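Does the Odgate Bowl Date From 1535?
Student project report, 14 November 2024
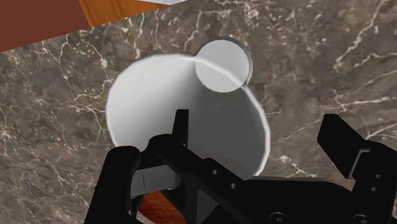
Our group picked the Odgate bowl because every local guide repeats the same story. A potter in Humcombe made it in 1535, it went to Flallow as a wedding gift, and it stayed with one family until Odgate Museum bought it. We wanted to know where the date came from.

The short answer is that we could not find a source older than the Kolář pamphlet. The pamphlet gives the year with no footnote. Later guides copy it, sometimes word for word, and one cites another as if that settled things. We read 8 of them and only 2 said anything the pamphlet did not.

The museum label says the date is "supported by style." We have doubts. Plain bowls were made for a very long time in this area, and a plain shape does not tell you much. We asked if the clay had ever been tested and were told there was no record of it.

We also looked at the parish accounts for Humcombe. The index has more than 4000 entries. We searched it for potters, kilns and clay. A kiln is mentioned, but the entry has no year we could read, and it does not say what was made there. One guide calls this "proof." It proves there was a kiln.

The wedding story is weaker still. The Flallow register has a gap for the years we needed, so the wedding can't be checked either way.

Limits: we worked from the printed index and did not see most of the original pages. None of us reads old handwriting well. Our teacher thinks we were too hard on the pamphlet, and it may be that its author saw papers that are now lost. We would still like the label to say "date uncertain," and we plan to write to the museum in December.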